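Open days should show the slow parts

Sun 22 July

I went to the Flusta open day expecting the usual: a robot waves, a robot stacks some blocks, everyone films it and goes home. The first hall was exactly that. The second was given over to computer recycling, and I stayed there until they shut the doors.

Flusta takes in old office desktops and wants them stripped for parts instead of shredded. The arm they had on the bench is called Silaseo. It has a black two-fingered gripper and it works inside an open case, in among the cables, with a person's hands never far away. Ferenc Csonka, who was running the bench, told us he had 291 machines out the back and that Silaseo had been tried on 26 of them. He gave both numbers without being asked.

The arm was slow. In the time I watched, a kid beside me finished a sausage roll and asked his mum whether it was broken. A fair few people walked off. I think they missed the best thing in the building.

Old computers are a mess inside. Every maker puts the latches somewhere different, and a bundle of cables never lies the same way twice. A person sorts that out by feel. Seeing a machine attempt it, with someone helping, told me more about where this work is up to than the polished routine next door, which Trosow had rehearsed down to the music.

My complaint is with the organizers. The recycling bench got one sign and a 14-minute slot in the program, repeated twice. Trosow had the main stage all day. If the public is paying for any of this through grants, and it is, then we should be shown the difficult jobs at their real speed, with the people who do them there to answer questions. Csonka answered mine for a good while, including the rude one about jobs. His answer was that he can't hire enough people to open cases as it is. I'd like to see the wages before I accept that, but he didn't dodge it.

There's another open day in November. I'd put the recycling bench by the front door and give it the whole afternoon.
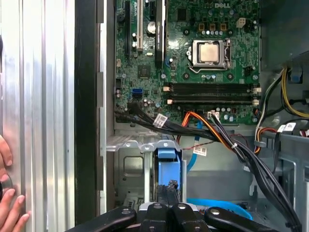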